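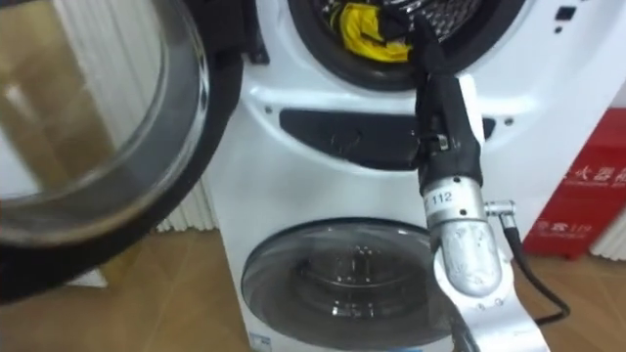 Abb. 3: Trommelöffnung mit gelbem Tuch, Tür geöffnet.

Lesezeit: 4 Minuten

3.2 Papierwahl und Farbauftrag bei handgestempelten Grußkarten

Für den zweiten Teil der Untersuchung wurden 166 Karten ausgewertet, die Teilnehmende der Werkstattreihe in Tollcombe angefertigt hatten. Vorgegeben war lediglich das Format; Motiv, Papier und Stempelfarbe konnten frei gewählt werden. Erfasst wurden Papiergewicht, Art der Kolorierung und Zahl der Lagen.

Auffällig ist der hohe Anteil glatter Kartons. Insgesamt 65 Karten wurden auf satiniertem Papier gestempelt, obwohl die Farbe dort langsamer trocknet und feine Linien leichter verwischen. Thiele (Werkstattbericht Koltudia) erklärt dies mit der Verbreitung von Alkoholmarkern, die auf rauem Aquarellpapier ausfransen. Unsere Befragung stützt diese Annahme nur zum Teil. Mehrere Teilnehmende gaben an, das Papier nach dem vorhandenen Vorrat ausgesucht zu haben.

Bei der Kolorierung überwiegen zwei bis drei Farbtöne pro Motiv. Stärkere Abstufungen finden sich fast nur bei Blütenmotiven, und zwar meist bei Personen, die seit mehr als 16 Jahren Karten gestalten. Aquarellierte Karten wellten sich vor allem dann, wenn der Aufleger erst nach dem Bemalen zugeschnitten wurde. Das Fixieren mit Klebeband verringerte den Verzug, hinterließ auf weichen Papieren aber ausgerissene Fasern am Rand.

Die Zahl der Lagen hing kaum mit dem Papiergewicht zusammen. Auf die Portokosten dicker Karten gehen wir in Abschnitt 3.4 ein.

Zuletzt aktualisiert: 28. Februar 2018

Kontakt: Hannelore Thiele | © Koltudia | Nach oben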